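Culture › Opinion › Screen and Celebrity

Latest Opinion Reviews Interviews Letters Newsletter

Last updated: Sunday, 14:10

Let them be sad without us

By Aba Boateng

When the two main singers of Pistum stopped being a couple this April, I learned it in a supermarket queue in Skikthorpe, from a woman I did not know. She was reading it from her phone to her daughter. She read it with the voice one uses for news from the family, when an uncle has sold his house without telling the others. I put my onions on the belt and I felt sad too, and then I felt a little foolish for being sad. I have not met these people. I have two of their records and once I stood at the back of a hall while they played.

In the days after, I read everything. I want to admit this early, so that what follows does not sound as if it comes from a clean person. I read the long piece on Ravuta, the gossip site which many people I know pretend not to visit. I read that a source "close to both" had said she was the one who left. I read that another source, also close to both, had said it was him. On one evening I counted 37 articles under the subject, and after the first three there was no new fact in any of them. The same two sources walked from page to page and changed their clothes a little.

My opinion is simple and I will try to defend it. I think that the end of a love story between famous people should be reported once, in a few lines, and then left alone. They may sing about it later, if they wish. Many good songs have come from such a thing. But the time between the event and the song should belong to them. 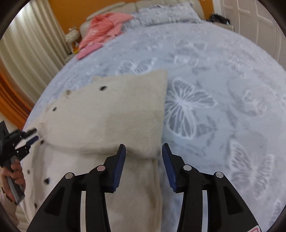
The usual answer to this is that they chose it. They gave interviews together, they sold us the kitchen and the dog and the matching coats, so they cannot close the door now. I have heard this from clever friends and I understand why it is attractive. It has the shape of a fair bargain. They took our attention when it was sweet, so they must give us their trouble when it is bitter.

But I do not remember signing such a bargain, and I doubt that they do. When my neighbour shows me photographs of her wedding, she does not promise to show me the papers of her divorce. If I knocked at her door and asked for them, with the argument that I had admired the cake, she would be right to call her brothers. A person can share a good day and keep a bad one. We all do this, every week, with colleagues and with cousins, and we do not call it cheating.

The second answer is more serious. It says that gossip is useful, that it is how people talk about their own lives without risk. I believe this is partly true. My mother and her sisters could discuss the marriage of an actor for a whole afternoon, and I understood only when I was grown that they were discussing the marriage of my aunt. The actor was a kind of screen behind which they could speak. I would not like to take this away from anybody. The woman in the queue was perhaps also saying something to her daughter which I was not meant to understand.

Yet my mother and her sisters had one magazine, which came once a month and was usually old. It said that the actor and his wife were living apart, and it printed one photograph of each. From this they made an afternoon. They did not need to know what he had eaten for breakfast on the day after, or whether she had been crying in a car park. What was missing they invented, and their inventions hurt no one because they stayed in the kitchen. Now the inventions are published, and the people can read them.

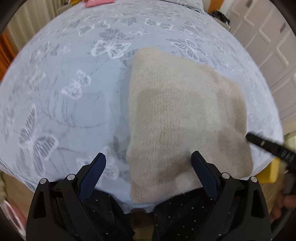 I thought about this again when Wumbei, a singer much younger and less protected, posted a message of 14 words asking people to stop contacting her former boyfriend. He is not famous. He repairs boilers. Under her message there were 238 replies when I looked, and I read more of them than I should have. Some were kind. Many explained to her that she was wrong about her own life. One person had made a calendar of the last year, with the dates on which, in his opinion, she had looked unhappy on stage. I believe that this person would describe himself as a fan, and I believe he would be sincere.

This is the part that troubles me more than the newspapers. An editor at least knows that he is selling something. The person with the calendar thinks that he is caring for her. He has given her so many hours that he feels he has a place at the table, and when she does not ask his advice he is offended, as an old friend would be. I recognise something of it in myself. When I read that the Pistum couple had parted, I thought for a moment, "but they could have told us." Who was this "us"? I was holding onions.

I do not ask for a law. I have seen what happens when laws are made about what may be printed, and the first to profit are always people with something worse to hide than a separation. When there is violence, or when somebody has used his fame to harm another, then of course it must be reported, and fully, and more than once. A court case is public business. I am speaking about the ordinary kind of ending, where two persons were fond of each other and then it did not work — the kind that most of us have had, and were allowed to have in private, on a friend's sofa, with bad food.

What I would like is more modest. I would like editors to ask, at the second article, what is in it that was not in the first. I would like the "close source" to be treated like a stranger who comes to the office with a bag of watches. And I would like readers, and here I mean me, to wait for 10 minutes before opening the next one. I have tried this. Sometimes I open it all the same. But often the kettle boils or my sister telephones, and by the evening I have forgotten that there was anything to open.

The next Pistum record was planned for the autumn and now nobody knows if it will come. I hope it does. If it is a sad record, I will listen to it with great attention, and I will try not to look for her in the second verse or for him in the fourth.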